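Cassim 1124 Edge-Glued Panels
Installation and Finishing Guide, June 2018

Section 2. Preparing the Panel

2.1 Acclimation

Store panels flat in the room where they will be installed. Remove the outer wrap and place spacers between panels so that air reaches both faces. Do not stand panels on end or lean them against a wall. Leave them in place for 9 days before cutting. In January and other heating months, keep panels clear of registers and baseboard heaters.

NOTE: Small changes in width during acclimation are normal. Length changes very little.

2.2 Inspection

1. Lay the panel on a flat, rigid surface with the show face up.
2. Check each glue line from end to end under a low side light.
3. Place a straightedge across the grain at both ends and at the middle. Light cupping will usually pull out when the panel is fastened. If the gap is more than 2 mm, do not install the panel.
4. Turn the panel over and repeat steps 2 and 3.

Maple varies in color from board to board. Wavy grain and streaks of darker amber are natural features of the wood and are not covered as defects under the Clostport warranty. Choose the show face before marking any cuts.

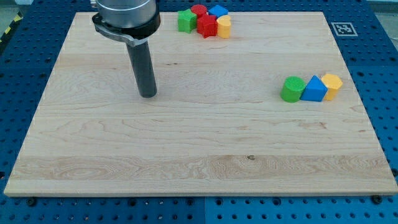

2.3 Cutting to Size

1. Mark the cut line on the back face if using a circular saw, or on the show face if using a table saw.
2. Support the panel on both sides of the cut.
3. Cut with a sharp, fine-tooth blade. Feed at a steady rate -- stopping in mid-cut will leave burn marks on maple.
4. Ease all cut edges lightly with 180-grit paper.

CAUTION: Wear eye protection and a dust mask. Disconnect power before changing the blade.

2.4 Sanding

Sand both faces with the grain, starting at 120 grit and finishing at 180. Do not go finer if an oil finish will be used. Remove dust with a vacuum and a dry cloth.

2.5 Sealing

Apply Osell 1227 sealer to both faces and all edges on the same day. A panel sealed on one face only will cup. End grain takes up more sealer than the faces -- apply a second coat there once the first is dry to the touch.

For mounting hardware and Flikeo bracket spacing, see Section 3.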